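Chapter 3
Frames, Cameras, and Which Way Is Up

My first real bug in robot software took me most of a November to find, and it was one minus sign. I'd like to save you that month, so we're starting this part of the book with coordinate frames (yes, before planning, and before any of the fun grasping stuff!).

You have the Firine simulator running from Chapter 2, with the Mollel room pack loaded. Go ahead and tilt the wrist until the view has rolled well off level, then stop there and leave it. The door is still hung straight as far as the world frame cares. The gripper frame has its own opinion, and your planner has to keep both in its head at once — that's the whole chapter, really.

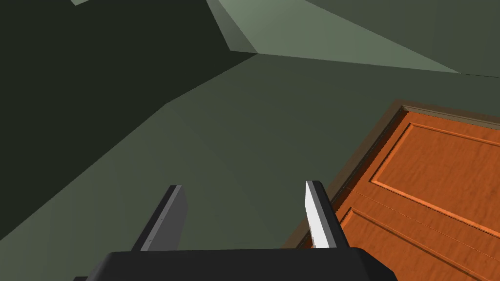 Kheri Biwott would rather you skipped the viewer altogether at this stage and learned to read the transforms as printed numbers, on the grounds that a picture lets you get away with a guess. I go back and forth on that. I guess first, write my guess down, and then print the matrix and see how wrong I was.

So let's do it that way. Before you run anything in section 3.1, write down which way you think the gripper's z axis points in world coordinates. A rough arrow on paper is fine. Then call the pose query and compare. If the two disagree, check the order of your rotations before you touch the signs — I had mine backwards for years in one old script, and it still worked for every pose I'd bothered to test.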